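# Teleop demos for a fridge task: arm ends up in a different place every time

**Ruan Nkosi**

I'm recording demonstrations for a humanoid by remote control and I'd like advice on how strict to be. The task is short. Open the upper compartment of a fridge, take out a bottle of tea, put it on the desk next to the fridge, close the door. I drive the arms with a pair of Vimer hand controllers and watch through the head camera. I have 249 demos so far, and a policy trained on them gets the door open most of the time but then reaches past the bottle or knocks it.

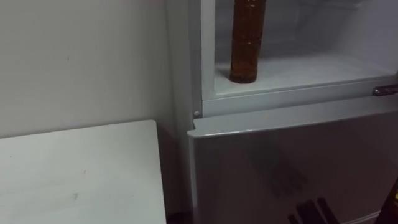
My starting positions are probably part of the problem. I let the operator (me, plus one other person on weekdays) start from wherever the last run finished. I also haven't been careful about where things go inside the fridge. The bottle has the upper compartment to itself, so at least the policy isn't choosing between objects, but sometimes I set it left of center and sometimes nearly against the right wall. I figured variety was good. Should I throw these out and start over with fixed positions, or keep going to 2000 and hope it averages out?

The controller software is Serodano, if that matters. It logs at a fixed rate and I haven't changed any defaults.

**Oratile Mabaso**

Don't throw them out yet. Variety in the bottle position is fine and you want it. Variety in how you do the reach is what hurts you. If you and the other operator go in at different angles, the policy splits the difference and hits the bottle. We had the same thing with a cup on a shelf, and it went away when both of us agreed on one way of doing it.

What I would do:

1. Pick one start pose and save it as a preset. Send the robot there before every recording. Trim any old demo that begins with the arm wandering.
2. Write down the order of moves and keep to it. Door fully open, pause, reach, grip, straight out, over to the desk, release, back off. Both operators use the same order even if it feels slow.
3. Decide where the bottle goes down and keep the gripper clear of it afterward. Bring the arm away from the desk before turning it back toward the fridge, and take the same path to the door each time.

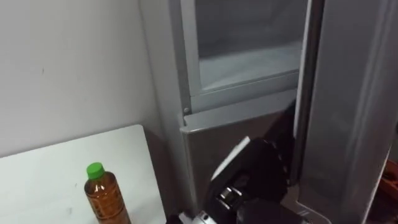

4. Replay ten old demos from each operator side by side. If you can tell who was driving, so can the network. Keep the set that is more consistent and put the other one aside for now.

On the number, I wouldn't aim for 2000. We got a usable shelf policy at 1245, and a good part of that was from before we cleaned anything up. I would record another hundred clean ones, retrain on those plus the best of the old ones, and look at the failures before doing more.

Also check the delay between your head camera and the arm log. In February ours had drifted after an update and every grasp was learned slightly late. It looks just like reaching past the object.

**Sipho Ngubane**

More data. We had 3036 on ours and it worked.

**Zanele Venter**

I agree with most of what Oratile wrote, but I'd look at the view first. If you only drive from the head camera, you can't judge depth well near the bottle, and you end up making small corrections right before the grip. Those corrections go into the demo and the policy copies them.

Put a fixed camera to the side so that the desk, the gripper and the bottle are all in it, and keep it on a second monitor while you drive. You don't have to train on it. With a side view you can see the height of the gripper against the bottle, and I'd go for the lower half when setting it down because it tips less. 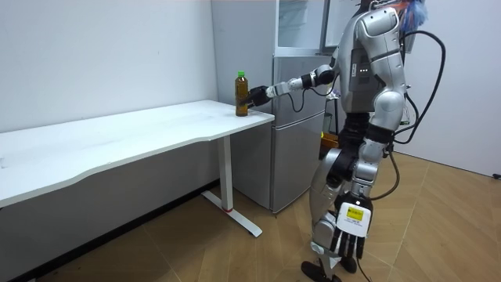

Graça Prata asked whether it would be easier to skip the controllers for this part and move the arm by hand. You can, if your arm has a mode where it goes limp enough to push. It gives smoother reaches. The trouble is that you are then standing in the camera view, and your hands are in every demo. I use it only to find a good grip pose, save the joint values, and then go back to remote control for the recording.

One more thing for Ruan. Record the door and the bottle as two separate tasks. The door already works for you, so leave it alone and start the bottle demos with the door open. You will get through them a lot faster.

**Ruan Nkosi**

Thanks. I replayed ten from each of us and yes, you can tell. The other operator comes in from the right and I come in from the front. I'm saving a start pose tonight, and I'll split the door off as Zanele says. I'll check the camera delay before I record anything else.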